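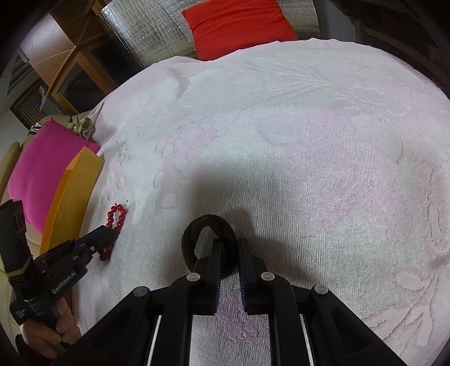
Braided ring, first thing in the afternoon.

I went to the open day at Acharya on Friday, March 23, 2018, mostly because Pádraig Mac Carthaigh had a spare ticket and I had run out of excuses. He's been telling me for a year that robots are going to sort, pack and ship every small object on earth. I've been telling him for a year that I'll believe it when one can deal with my kitchen drawer.

The invitation said "See how machines learn to handle jewelry." I pictured a machine. What the jewelry room had was people, each with a black gripper in each hand, standing over a cloth and picking up the kind of thing you buy at a craft fair. You hold the handle, the fingers close, a camera on the tool takes it all in, and later on (how much later, I asked twice) a robot is supposed to get something out of the recordings.

So the demonstration of automation was manual labor. I said this to Pádraig and he told me I was being tiresome before lunch had even settled.

I will say the objects were well chosen. Bracelets are awful. A box has sides, and a mug has a handle, but a string of beads has no shape of its own until you put it down, and then it has a new one every time. Guðlaug Ketilsson, who was running the session, talked for a good while about soft things and floppy things and why factories have avoided both. She was clear and dry and didn't oversell it, and I'd have been happier if she had given the keynote instead of the man who did.

That was Kevin Flanagan, from Stivo, who put up a slide saying 1,000 with no unit after it. A thousand what? Hours, bracelets, customers? Somebody in the row ahead of me asked and he said "and growing." I wrote that down.

Back in the jewelry room I watched one red strand get picked up so it stood straight on end, clasp at the top. It looked great. It also looked like something a four-year-old could do, and I mean that as a real complaint, since the pitch upstairs had been about replacing a packing line. Wim Verbruggen, who does actual packing for a living at a place called Cuvenent, was standing next to me and asked how long a robot would need to do the same thing by itself. The answer was that it depended on the robot. Then he asked what happens when two necklaces are knotted together, and the answer was that this was a very good question. 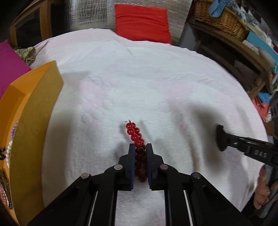
My turn

They let visitors have a go, so I did. Pádraig went first and was annoyingly good at it.

What surprised me is how stupid your hands get. I've been picking things up my whole life and I had to think about every bit of it. Your fingers tell you when you've got hold of something, and the tool mostly doesn't, or not in a language I speak. I went for a bracelet and missed. I went for it again and pushed it across the cloth. Third time I had it, and I was so pleased that I forgot what I was supposed to do with it and just stood there until Guðlaug said "and release," pretty kindly.

The trick is to come in square and go slow. If you arrive at an angle, one finger gets there early and shoves the thing away before the other one can help. Using both grippers is worse again -- you find out that your left hand has been coasting for decades.

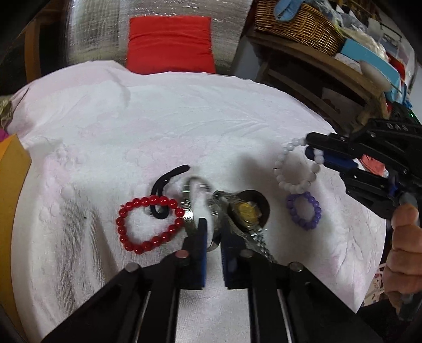

Watches are their own problem. The band wants to go one way and the face another, and if you pinch the links you can't be sure what the rest of it will do. I asked Guðlaug whether anybody would really trust a robot with a customer's watch. She said not this year. I asked about next year and she said "ask me in April," so I might.

She also told me their set from the previous round was 373 recordings, of which they kept 312. I liked that number more than anything on the slides. It means somebody sat down and threw 61 of them out, and she was willing to say so to a stranger with a paper cup in his hand.

Do I believe in it now? Not much more than I did. I believe people can pick up bracelets with grippers, having seen it. The jump from there to a robot doing it alone, in bad light, with a knot in the chain, is the part I came for, and it wasn't on the program. There was an arm in the lobby moving foam blocks from one tray to another behind a rope, and it had no connection to the jewelry work that I could discover. Amirul Latuheru, who was minding it, told me it had been doing the same blocks since the doors opened.

Pádraig thinks I'm missing the point and that the boring part is the whole thing. You collect enough of the boring part and then one day it works. Maybe. He said the same about his solar shed.

Parking was $7 and the machine wouldn't take my card. We ate in Fasano on the way home and argued about it some more.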